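Buvasura Community Pride Network
Progress report to the Chaturvedi Fund
7th January

Dear Valdir Figueiredo and colleagues,

We are at the halfway point of the grant and I have a lot of good news to get through, so I'll start with the June parade and work forward from there.

Turnout first. We logged 1,909 people through the two entry points, our best year by a long way. The new route along the river worked well for families, and the quiet area behind the library was busy from the first hour (we are already planning a bigger one). Several people wrote to us afterward to say it was the first pride event they had stayed at until the end. I have read those notes more than once!

The money you set aside for faith and cultural groups was spent in full. Eight groups marched under their own banners, including a Jewish group, a Muslim group and two church congregations, and we met with each of them beforehand to talk through symbols, flags and what to do if anyone objected. Our written welcome policy now says plainly that a marcher can carry a religious or cultural symbol alongside a rainbow flag, and that a complaint about a symbol goes to the route lead before anyone is asked to move. We had one complaint on the day. It was settled in a few minutes and everyone finished the march.

Training for marshals was the part I was most nervous about, and it went better than I had hoped. Anderson Honorato ran the sessions and 44 marshals completed the full course. He used role play based on real disagreements from past marches, which people groaned about at first and then asked for more of. We have kept the scripts and will share them with any group in the region that wants them.

There are two things that did not go to plan. The Spanish version of the welcome policy came back late from the translator and was only handed out on paper at the parade. It is on our website now. And the evening discussion series started a month behind schedule after we lost our first venue. Pronine, the arts center on the east side, stepped in with a room at a price we could manage, and attendance has grown with every session. The talk on being out in a religious family filled every chair.

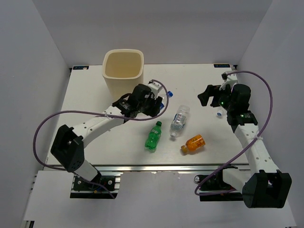
The next six months are mostly about young people. Our youth group has asked for a bigger say in how the parade is run, and we agree with them, so they will have two seats on the planning team with full voting rights. They have already pushed for a later start time and a better sound system – and they got both. Gisport, the sports club near the parade finish, has offered its changing rooms and showers to marchers, including private space for anyone who wants it.

Spending is on track. The only change we would like to request is to move what is left in the printing line over to sign language interpreters. Demand for them at the evening talks has been higher than we budgeted for, and we would love to have them on the main stage for the whole program.

If you can let us know about that change before the end of the month, we can confirm the interpreters' dates. You are also very welcome at any of the evening talks, and I will send the spring list as soon as the speakers are settled.

With many thanks from all of us,

The coordinator's office
Buvasura Community Pride Network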